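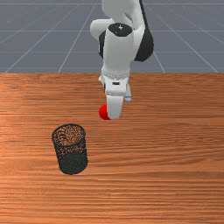 Posted in: Funding & Reports | Printed Matter

Hello again from the Jindham print room! You asked how the Foley catalogue is getting on, so I'll start with the good bit: the collection is sorted. All 270 exhibition posters and pamphlets are out of their old boxes and into proper folders, and 99 of them have a full entry with size, printer and condition (the printers took me ages, half of them never signed a thing).

The essays are slower. I've got 3 in hand and the longest still needs a good trim, which I'm putting off a bit. Flirent have sent page proofs for the first section and I love the type, though the greys in the lithographs are coming out far too heavy. I've asked for another go on the uncoated paper. It'll push printing back to November, but I'd sooner wait than have them look like soot. 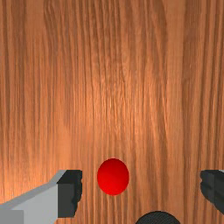
Will the book still come in at 92 pages?

At the moment it will, provided the index stays on a single spread and we don't add any more colour plates.

Money next. The folders came in under what I'd put down, so I'd like to move what's left across to picture permissions, where the Nollari archive has put its fees up. Could you let me know if you're happy with that before I sign their form? I haven't touched the launch budget at all.

I'm back on the pamphlets now, starting with the German ones, and I'll send the next batch of entries along with the new proofs.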